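The tall cabinet, two weeks in

I said I would write about the white cabinet once it had been up for a while, so I'm doing that now. It came from Belolo, it cost 398 including delivery, and it took up most of an evening and part of the next morning.

We had been looking for something tall for months. The old sideboard was low and wide, and everything that didn't fit in it ended up on the floor next to it. Gintarė wanted glass doors. I didn't, having grown up in a house where you could see every mismatched cup from the couch. Ribbed frosted glass was what we settled on. You get the shape of what's inside and not much more, and it lets the light through so the cabinet doesn't look like a wall.
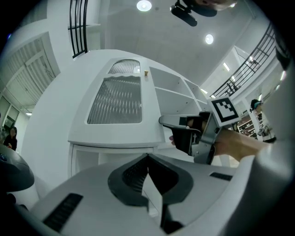 Does a cabinet this tall make the room feel smaller? Less than I expected, mostly thanks to it being white against a white wall. The old dark sideboard felt heavier at half the height.

The arched piece of glass at the top was the part I worried about. In the catalog it looked fussy. In the room I've stopped noticing it, except in the evening with the ceiling lights on, when the ribs catch the light.

Now the shelves. The open ones are on the right, and my plan was to leave them alone for a few days before deciding what went where. Priit told me to do this. He has moved 13 times and his rule is that anything you put on a shelf the first night stays there until you move out. I lasted four days. Then the mail started landing on the nearest one, and after the mail came keys, a tape measure and a bag of screws I was supposed to take back to the store.

So I emptied everything and started over. I wiped the shelves with a damp cloth first – white shows all the dust from assembly, and there was more of it in the corners than I would have guessed. After that I sorted what we had into things we use every week and things we don't.

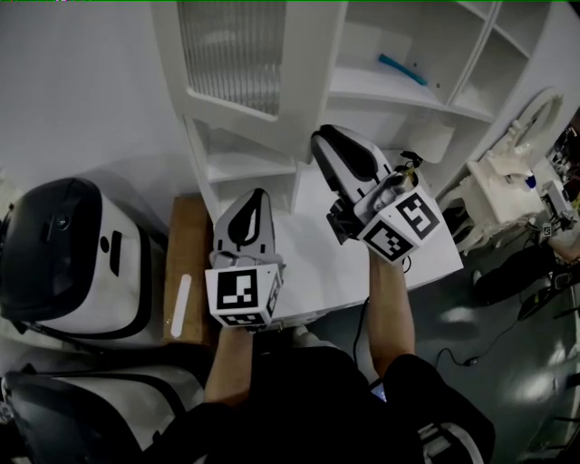 The weekly things get the open shelves at arm height, so nobody has to open a door to put them back. Board games go behind the glass, along with the good bowls and the photo albums. The ledge under the door is for whatever is on its way somewhere else, and it gets cleared before bed. That last rule is Gintarė's, and so far we've kept it most nights.

I still haven't decided about the recess under the ledge. A basket would be the obvious thing, but I measured it twice and the ones I like are a little too deep. Mohandas thinks I should leave it open. I may look again in May when we go up to see him, as there's a good secondhand place near his apartment.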